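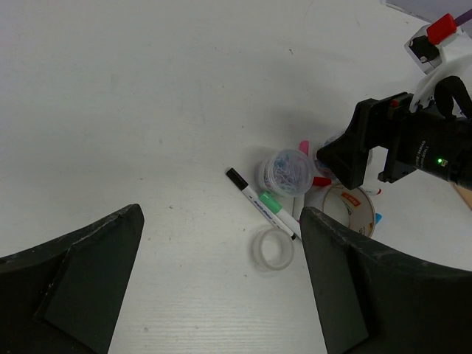
Qu'appelle-t-on un stock dans une entreprise ?

Un stock est l'ensemble des biens qu'une entreprise détient à un moment donné, soit pour les vendre, soit pour les utiliser dans son activité.

Chapitre 2
La gestion des stocks

Toute entreprise conserve des biens en attente. Un grossiste garde des cartons de marchandises, un atelier garde des matières premières, un cabinet comptable garde du papier et des enveloppes. Ces biens ont été achetés mais ne sont pas encore vendus ou consommés. Ils occupent de la place et immobilisent de l'argent.

Dans ce chapitre, nous suivrons deux entreprises. La société Rolatex distribue des fournitures de bureau à des clients professionnels. La société Vondon fabrique des classeurs et des chemises cartonnées. La première revend ses achats en l'état, la seconde les transforme. Leurs stocks ne se composent donc pas des mêmes éléments.

Les catégories de stocks

Les marchandises sont achetées pour être revendues sans transformation. C'est le cas de la quasi-totalité du stock de Rolatex.

Les matières premières entrent dans la composition du produit fabriqué. Chez Vondon, il s'agit du carton et des mécanismes métalliques.

Les produits finis sont prêts à être livrés. Un classeur terminé est un produit fini pour Vondon. Le même classeur, une fois acheté par Rolatex, devient une marchandise - la catégorie dépend de l'entreprise qui détient le bien, et un même objet peut en changer plusieurs fois avant d'arriver chez son utilisateur.

Les fournitures consommables sont utilisées par l'entreprise sans être incorporées au produit : huile pour les machines, ruban adhésif, papier d'imprimante.

Le coût d'un stock

Conserver un stock entraîne des dépenses : loyer de l'entrepôt, assurance, salaires des magasiniers, pertes dues aux articles abîmés ou démodés. Chez Rolatex, ces dépenses représentent environ 10 % de la valeur du stock moyen sur une année.

Un stock trop faible coûte aussi. Si un client commande 200 blocs-notes et que l'entreprise ne peut pas les livrer, elle perd la vente et parfois le client. On parle alors de rupture de stock. Le gestionnaire cherche un niveau intermédiaire, qu'il révise selon la saison. Pour Rolatex, les commandes augmentent avant la rentrée et ralentissent en février.

Le stock de sécurité

Entre la commande et la livraison s'écoule un délai d'approvisionnement. Le fournisseur de Vondon livre le carton en 11 jours. Un retard reste possible, de même qu'une hausse imprévue de la consommation. L'entreprise conserve pour cette raison une quantité supplémentaire, appelée stock de sécurité, à laquelle elle ne touche pas en temps normal.

Vocabulaire à retenir
Stock, marchandise, matière première, produit fini, rupture de stock, délai d'approvisionnement, stock de sécurité.

La première section porte sur la fiche de stock et sur l'enregistrement des entrées et des sorties.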